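Setting up the Sirna podcast feed on your car's head unit

I drive to work with the Merell car show playing most mornings, so I got tired of poking at my phone and wrote up how I do it with the Sirna app and an Avine head unit. It takes 10 minutes, tops (the second time, anyway!).

1. Park the car, switch the ignition to accessory, and turn Bluetooth on at the head unit. Don't do any of this while you're driving, please.

2. On your phone, open Sirna and tap Add Show. Type the show name and pick the one with the full archive — there's a shorter feed too, and it only keeps the last five episodes.
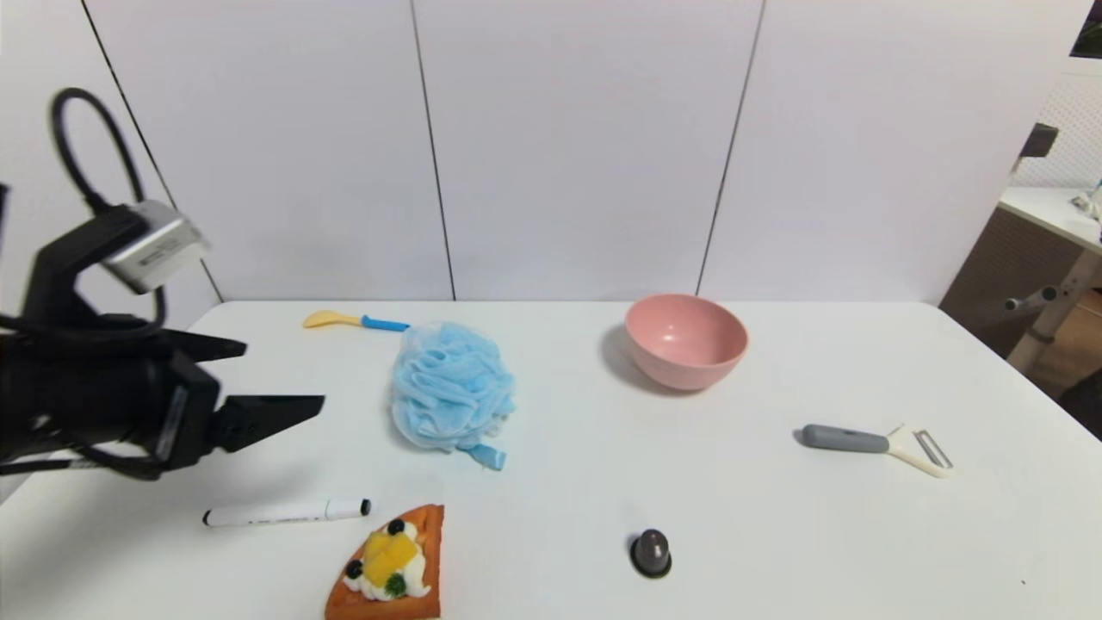
3. Pair the phone. The head unit shows a code, and it should match the one on your screen. If it doesn't, cancel and start over.

4. Set Auto Download to "Newest only." I left mine on "All" once and it went after over 2,000 megabytes of old concept car chatter.

Note: downloads wait for Wi-Fi unless you change that under Data.

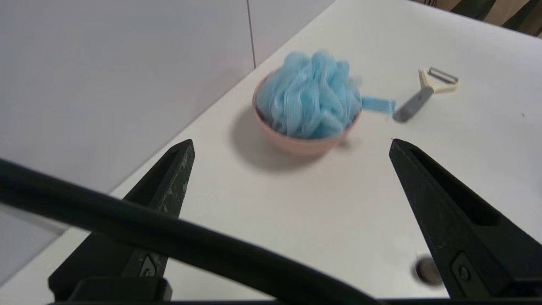 Bowl and peeler on the white table.

5. Go to Playback and turn on Resume in Car. Now the show picks up where you left off when the engine starts.

Caution: turn the volume down before the first play. Sirna remembers its own level and mine came on LOUD.
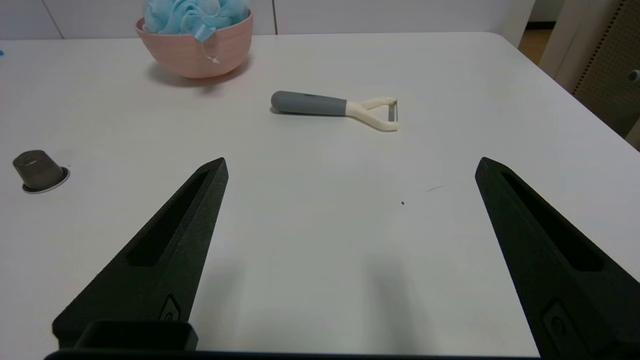

What if the episode plays but the title stays blank on the dash?
Delete the pairing on both the phone and the head unit, then repeat step three and allow access to media info when the phone asks.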